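Workshop notebook, small parts bench
Friday, first thing

Back to the hardware sorting question, which I had hoped was settled in August. It isn't. The Momby order came in short again and the loose nuts from the last teardown are still living in a jam jar, so we are trying the compartment boxes. I said at the time that I didn't think boxes would fix anything and I'm writing it down again so it's in the book.

The claim, as I understand it: if every size of nut has its own section with a lid over it, people will put them back where they came from. My view is that people put things back where there is a gap. The jar at least makes no promises. You tip it out, you find what you want, you scoop the rest back in. It's slow but you never trust it, so you check every nut against a bolt before you use it. With a box you stop checking, and then one wrong nut in the wrong section costs you half a morning and a stripped thread. We had exactly that on the Antal bracket job. The section said M5 and two of what was in it were not M5.

Anyway. The trial is supposed to be fair, so I'm doing it the way it was agreed. Box shut, nuts out on the white board, open the lid, put them away, close up. Then the same thing backwards.
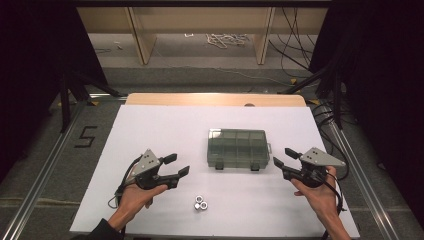

Page last changed: Friday, 4:30 pm

Three hex nuts, the box behind them, lid closed. I like the white board for this more than I expected to. Small silver nuts on a wood bench disappear into the grain if the light is low, and on the white they don't. If we keep one thing from this whole exercise I'd keep the board and skip the box. It would also help with washers, which are worse.

On the box itself. You can see the grid through the lid but I would not say you can see what's in it. Smoky plastic was somebody's choice and I don't follow it. A clear lid would let you read the size off the nut, or near enough. With the tinted one you know there are sections and that's about it, so you open it every time, and opening it every time is when things get spilled. The Atada catalog has a clear version. It costs more. I have not made a case for it yet and am not sure I will.

The latches: two on the front. I want it noted that they both need to be down before anyone picks the thing up. With one latch down the lid stays flat and looks closed, and the far corner lifts enough for a small nut to hop the wall into the next section. I tested this on the old Idoneck box by tilting it over a tray. It took 4 tries to get one across, which doesn't sound like much until you think how often a box gets carried to the other bench in a week.

Dividers are the other worry. On the old box they pull out, and anything that pulls out gets pulled out. I'd rather they were molded in. Someone will want a long section for machine screws and they can have a different box.

What I'd count as a fair result: load it with 30 nuts in mixed sizes, leave it on the bench for a normal week, no reminders, then empty it section by section and check every one against a gauge. If they're all in the right place I'll stop complaining and label the rest. If there are strays we go back to bags with the size written on them in marker, which worked fine before and which I never wanted to give up.

Labels, while I think of it. Not on the lid. Lids can get swapped between boxes of the same make and then the label is lying to you. Put them on the base, inside each section if the tape will stick. It didn't stick last time, but that was the cheap tape.

Still to do: find the M5 gauge. Wipe out the old Idoneck box, there's swarf in the corners. Ask whether the Momby shortage is getting credited or just forgotten. Throw out the jar lid with the dent in it, keep the jar.

Questions or corrections: write them in the bench copy or use the workshop contact page | © Workshop notes | Back to top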